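Canalico open day - Saturday walk-round, arm demo table
Checked by R. Reddy, before doors 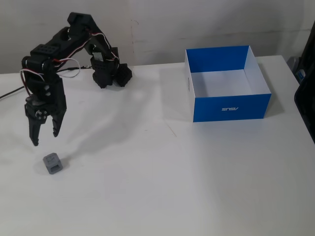

Thirumalai Nair asks if we can bump the speed up for the afternoon crowd, says people drifted off at the Mavmont visit when it ran slow. Answer for now is no, see item 4.

1. Table stable, feet locked - OK
Bit of a wobble on the floor join, shifted it over, fine now.

2. Servo wiring clear of joints through full travel - COMMENT
Loose loops beside the segments. Tie back before first run, leave slack at the wrist. Somebody find the small cable ties, they were in the Kulkarni tub.

3. Long cable off left side of table - COMMENT
Tape it down, kids will be at that end. Grey tape please, not the masking stuff.

4. Speed limit set - OK
70 per cent. Stays there all day. Thirumalai to put it on the laminated card so the next shift doesnt fiddle.

5. Pick and drop, grey cube to blue box - NOT YET RUN
Do 6 clean cycles before we let anyone near. Write them on the back of this sheet.

6. Gripper finger tips - COMMENT
Pointy. No visitor hands under the gripper with power on, incl. parents being helpful.

7. Power cut-off in reach of demonstrator - OK
Tested twice. Second person needs to know where it is too.

8. Barrier and sign - FAIL
Sign says Irska room, wrong room. Reprint. Rope is too short for the front, borrow one from the foyer.

9. Handouts - OK
200 on the chair. Colour ones went to reception.

10. First aid kit - OK
Seal intact, burn gel in date.

Recheck 2, 3 and 8 at 9.40, then sign of. Item 5 needs both of us there.

RR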